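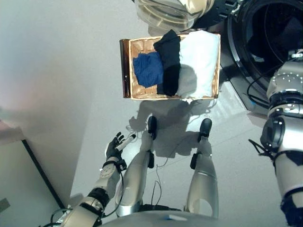 By the hand tester on the Odness home robotics team

September was laundry month for me, and I have opinions about fingers now.

Some of you asked at the last open house why we're still messing with hands when the Tesico two-finger gripper already does a decent job. Fair question! The Tesico is tough, it's easy to fix, and it closes so fast I still flinch. For pulling a towel out of a basket it's hard to beat. You point it down, you close it, you lift, and up comes the towel (and sometimes the towel's neighbor, but more on that in a minute).

The multi-fingered hand is a different animal. It's slower and fussier, and I spent most of the first week just getting the thumb to go where I wanted it. What won me over was the small stuff. Give it something little, like the white cylinder it's holding across its palm, and it can wrap its fingers and thumb around it at a slant and keep hold of it while the arm swings up out of the way. With the Tesico I have to line up a thing like that almost perfectly or it squirts out the side and I'm crawling around after it.

So we ran both on the same job, wicker basket to front-loading washer, mixed colors and mixed sizes. I ended up with 1,018 grabs in the log, which is more laundry than I've done at home in my whole life. The Tesico brought up two pieces at once 267 times. The hand did that 90 times over the same number of tries. Dark things folded long and thin were the worst for both of them, mostly when they overlapped the next piece over. The blue cloth bunched up in a mound was the easy one - anything can grab a mound.

Speed went the other way, and by a lot. I'm still cleaning up the timing numbers, so I won't quote them yet.

A few of you also wanted to know about the head camera. We tried it higher and lower, and I like the view where I get the basket, the drum opening and both arms all together, legs included. The trouble is glare. A glossy black washer on a shiny pale floor throws light everywhere, and the inside of the drum just goes black. Fikulport is lending us a second camera with better low-light behavior and I can't wait to point it in there.

Next up is the Sutanto controller, which is supposed to smooth out the finger motion. I've got 600 more grabs planned with that one, same basket, same washer. If you have old socks you don't want, bring them by - I'm running low on small stuff and the odd ones are fine too.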